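Moving the Sourdough Schedule to Weeknights

5 April 2019

I have been baking bread at home since October, and until last month I only did it on weekends. That worked fine while the weather was bad. Now that there are things to do outside on a Saturday, I don't want to be tied to the kitchen every two hours, so I have been trying to fit a loaf into the work week.

The problem is the first rise. My old schedule had me mixing at nine in the morning, folding until noon, shaping in the afternoon and baking before dinner. You can't do that with a job. Paula Enache, who got me started with a jar of her own starter, suggested I stop thinking about the clock and use the refrigerator more. She bakes on Wednesdays and has done it that way for years.

So this is what I do now. I feed the starter before I leave in the morning. When I get home it has usually doubled, and I mix the dough right away, before I change clothes or look at the mail. I fold it 4 times over the next couple of hours, which fits around making dinner and washing up. Then I let it sit until bedtime, shape it, and put it in the refrigerator overnight. The next evening I bake it straight from the cold.

The first two tries were not good. The dough was still tight when I shaped it because our kitchen gets chilly after dark, and the loaves came out dense with one big hole under the crust. I had been following the times from a book written by someone in a warmer house. Once I started using warmer water and leaving the bowl in the oven with only the light on, things improved a lot. I also cut back the whole wheat to a fifth of the flour, down from almost half.

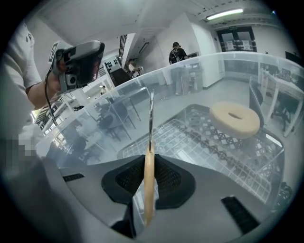
Filed under: Bread, Kitchen Notes

A few people asked about flour after the last post. I buy it from a small shop called Najafi, across from the bus station in Sistcombe, where it comes in plain paper sacks and costs less than the supermarket. Their bread flour takes more water than what I was using before. If you switch flours, hold some of the water back and add it after the dough has rested. I didn't, the first time, and spent the evening scraping the counter.

Khải Đinh wrote to ask if he could skip the overnight rest and bake at eleven at night. You can. I did it once when I had promised a loaf to a neighbor, and it was decent bread, a bit pale and mild. But I was up until after midnight waiting for it to cool, and I was useless at work the next day. I would only do it again if I had to.

The cold dough has one other advantage, and that is scoring. I used to drag the blade through a soft loaf and get a ragged tear. Cold dough holds its shape, and the cut opens cleanly. I bake with the lid on for the first part and then 35 minutes with the lid off -- longer than most recipes say, but our oven runs cool and we like a dark crust.

As for keeping it, we eat half the loaf over two days, cut side down on the board. The rest gets sliced and frozen. Toasted from frozen, I can't tell the difference.

Next I want to try a rye. Kiều Ông lent me a narrow tin with a lid and a recipe card with no oven temperature on it, so I will have to guess or call her. She says rye needs a full day before you cut it, and I will probably start it on a Monday and see where that leaves me. If anyone has made one on a weeknight schedule, leave a comment and tell me when you mixed it.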